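Pindum Folding Table, Model 604
Owner's Guide, Section 4: Caring for the Top

Read this section before you put anything on the table. The leaflet packed in the box says the top is "maintenance free." Ignore the leaflet. A wooden top needs looking after, and most of the trouble we hear about began with somebody believing that line.

Before you start

You will need two soft cotton cloths, a bowl of lukewarm water, a little dish soap and the 11-ounce can of Erkau oil. Other oils may do as well. The makers all claim theirs is the only one that works, and we have seen little to back that up. Whatever you buy, test it on the underside first.

CAUTION: Oily cloths can catch fire by themselves. Lay them flat outdoors to dry. Do not ball them up or put them in the trash while damp.

4.1 Finding the grain

1. Clear as much of the top as you can and stand where the light comes across it from one side.

2. Look for the long streaks. On a brown top with strong figure they run the length of the board, with darker loops and nested curves in places. The loops are part of the wood. They are not water rings, and no stain remover will take them out, whatever the bottle promises.

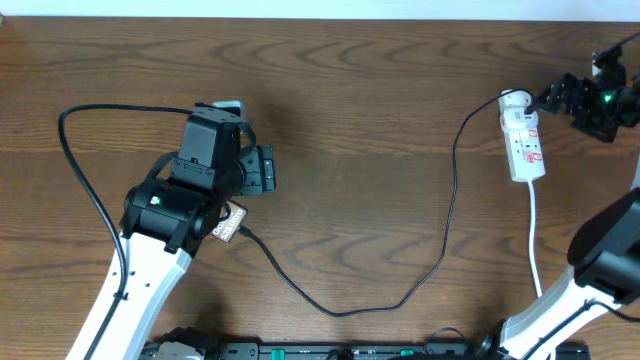
3. Wipe along the streaks with a damp cloth and a drop of soap. When you come to a loop, keep going straight. Following the curve does nothing except leave smears.

4. Dry the top at once with the second cloth.

4.2 Oiling

1. Wait until the top is fully dry. Overnight is better than the "14 minutes" printed on the can.

2. Pour a small pool of oil on a cloth, never on the table.

3. Rub it in with the grain, then wipe off everything that has not soaked in. If the surface is sticky the next day, you used too much.

4. Repeat in May and again when the heating goes on. More often is a waste of oil.

Note: Spray polish adds shine for an afternoon. We have yet to see it protect anything.

4.3 Cords, labels and small items

Anything with a paper label or a rubber foot can mark an oiled top. Put a felt pad under it. "Non-marking" feet are worth testing too, and a week in an unseen corner will tell you more than the packaging. Lift things to move them, and lift cords clear of the surface when you wipe.

4.4 Replacement parts

Felt pads are part number 274. The Culen pads sold for the same purpose fit, but check the glue on the underside of the top before trusting it.

Revised October 5, 2025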